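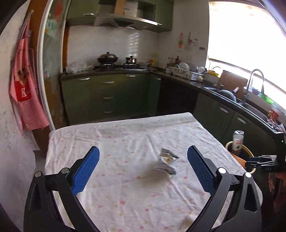
Compostable wrappers and the Steldale bin

By Salim Mollel

If you shop in Steldale you have had the leaflet by now. It is green, it has a leaf on it, and it says that from July the town will take "compostable snack and food packaging" in the brown bins along with potato peelings and grass. Three of the shops on the main road have already put stickers in their windows. I have read the leaflet several times and I still could not tell you which wrappers it means.

I asked. The woman who answered the phone at Vendska, the firm that empties our brown bins, was polite and put me on hold twice. What she told me in the end was that an item is fine if it is "certified for industrial composting and clearly marked." I asked what happens to an item that is certified but where the mark is the size of a lentil and printed on the seam. She said residents should check carefully. I asked whether the people on the sorting line check carefully. She said she would send me a document.

The document came on a Monday and runs to four pages. It is not bad, as these things go. It says the Vendska site runs its heaps hot and turns them often, and that material stays in for a set number of weeks before it is screened. Anything that hasn't broken down by then gets pulled off as "oversize" and goes to be burned. So a compostable wrapper that needs longer than the heap gives it ends up in the same place as an ordinary one. The document doesn't say how much of the packaging goes that way. I wrote back to ask and have been told my question is with the right team.

Let me be fair to the idea. The ordinary crisp packet or candy bar wrapper is a miserable object from a waste point of view. Most are thin plastic with an even thinner layer of metal on it, stuck together so well that pulling the layers apart costs more than they are worth. They are light, they blow out of bins, they float down the creek. Our own sorting plant doesn't want them and never has. If somebody could make one that really did turn into soil in a heap, I would be the first to clap.

My trouble is with the word. "Compostable" on a packet can mean it will break down in a hot, managed heap of the kind Vendska runs. It can also mean it will break down at home, in the cold damp thing behind the shed, and those are different claims with different tests behind them. "Biodegradable" can mean nearly anything, given enough time. And "made from plants" tells you where the stuff came from and nothing at all about where it will go. I found all of these on one shelf at Chang, the grocery by the bus station, and the same sticker was in the window over the lot.

I tried one in my own heap last July. It was the sleeve from a packet of Takham oat bars, which said "home compostable" on the back in brown letters. I put it in a mesh onion bag so I could find it again, pushed it well down among the kitchen scraps, and left it. When I forked the heap over this spring the onion bag had a lot of good crumbly stuff in it and also the sleeve, softer than before and torn in a couple of places, but with the word "oat" still easy to read. One sleeve in one heap proves very little, I know. My heap is a cool one and I am lazy about turning it. But then so are most people's, and most people will not be putting theirs in an onion bag to find out.

Then there is the money. The council notes put the cost of the change at $400 for each of the collection rounds, for new stickers on the bins and the printing of the leaflet. That isn't a fortune. What the notes don't include is the cost of the loads that get turned away. A brown bin load with too much ordinary plastic in it is rejected whole, peelings and all, and the town pays by weight to have it burned. If you tell 466 households on a round that wrappers now go in the brown bin, and the leaflet is vague about which ones, I would expect a fair number of the wrong ones to go in. I would like to be shown I'm wrong about that, with figures, before July and not after it.

Other people see it differently. A reader wrote to say that you have to start somewhere, and that if the bins will take the good packaging then the shops will stock more of it. Maybe. I have heard that about a good many stickers. The shops stock what sells and what the wholesaler has on the truck, and I doubt the wholesaler reads our leaflet. Another reader said I was being gloomy and that her sister's town has done this for ages with no fuss. I looked it up. Her sister's town takes one kind of item, the green caddy liner bag, sold with one logo, and says no to everything else in large red letters. I would vote for that tomorrow.

So what should you do with a wrapper in the meantime? Until the leaflet is fixed, this is how I am going about it:

Ordinary shiny wrappers go in the trash, as before. Scrunch one up in your fist and let go - if it stays scrunched it may be foil, and if it springs back it is most likely metal-coated plastic. It's a rough test and it won't tell you a thing about composting.

Anything marked only "biodegradable" or "made from plants" goes in the trash too.

Anything with a proper industrial composting mark you can hold back until July, if you have the space and the patience. I don't.

Anything marked for home composting, try it in your own heap if you have one. Cut it up small first. Write and tell me what you find when you dig it out, good or bad.

Caddy liners are the one thing I have no quarrel with. They have gone in the brown bin all along and Vendska confirms they still can.

The council is taking comments on the leaflet until April 15, 2022, and the form is at the library desk as well as online. It has a box for "any other remarks" - a small one, but you can carry on over the back. I asked in mine for a picture of each accepted mark at its real size, a list of what is refused, and the yearly weight of what Vendska pulls off as oversize. If the answers come I will print them in this newsletter in full, including any that make me look foolish.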